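在家腌柠檬的第三年

阅读 393　评论 25　分享 4

2026年9月15日

前两年腌的柠檬都不算成功。第一年盐放少了，过了两个星期表面长了一层白膜，整罐倒掉。第二年盐够了，但柠檬没有压实，上面几块一直露在汁水外面，颜色发褐，吃起来有股苦味。今年换了做法，味道总算接近以前在 Abdelaziz 那家小馆子里吃到的了。

先说柠檬。我试过超市里打蜡的，也试过菜市场论斤卖的，最后还是觉得皮薄的好用。皮厚的腌出来白瓤太多，切丝的时候要刮半天。买回来先用粗盐搓一遍表皮，再用热水冲，擦干，放在通风的地方晾一晚上。

然后是切法。从顶上切十字，切到离底部一指宽的地方停住，不要切断。把盐塞进切口里，合上，再放进罐子。一公斤柠檬我用70克左右的粗盐塞切口，罐底和最上面另外再撒一层。细盐也可以用，但是化得太快，容易全沉到下面去。

罐子用的是 Vekavard 的宽口玻璃罐，搬家的时候差点扔了，现在倒是用得最多的一个。盖子的胶圈换过一次，原装的那个洗多了会松。

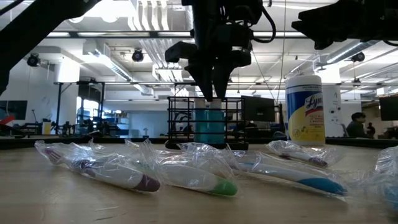 第4页

装罐的时候要一层一层往下压，压到柠檬自己出汁。我用的是擀面杖的一头，手劲大的人直接用拳头也行。汁水如果没有没过柠檬，就另外榨两三个补进去，不要加水。第二年我就是图省事加了半杯凉开水，现在想想苦味可能跟这个也有关系。

香料我放得很少，一片月桂叶，几粒黑胡椒，一小段肉桂。Zindance 的菜谱里还要放干辣椒和芫荽籽，我试了一小罐，单独吃很香，拿去炖鸡就有点抢味。喜欢重口的可以照着放。

头一个星期每天把罐子倒过来放一会儿，让盐化匀。之后就不用管了，放在柜子里避光。四个星期可以开始吃，六个星期以后皮会变得半透明，这时候切开，咸味和香味都比较稳。开罐以后我放冰箱，每次用干净的筷子夹。

用的时候只用皮。果肉挖掉，皮用清水冲一下，切细丝。最常做的是炖鸡：洋葱炒软，放姜末、姜黄和一点孜然，鸡腿煎到两面上色，加水小火炖，快出锅的时候放柠檬皮和绿橄榄。盐要最后再尝，因为柠檬和橄榄本身都咸，我有一次先放了盐，只好多煮了两碗米饭来配。

挖出来的果肉也别扔，剁碎了拌酸奶，抹在鱼上腌半小时再烤，比单用鲜柠檬味道厚一些。罐里的汁水可以拌沙拉，拿来代替盐和醋，一次一小勺就够了。

有读者上次问粗盐在哪里买。我一直用 Bisari 的袋装粗盐，颗粒大小比较均匀，没有的话普通的腌菜盐也一样，看清楚配料表里没加别的东西就行。

这个月打算再做一罐小的，里面混一半青柠，到12月应该已经腌透了，正好赶上家里吃炖羊肉的时候。青柠皮更薄，盐要不要减我还没想好，先按原来的量做。

分享 4　收藏 70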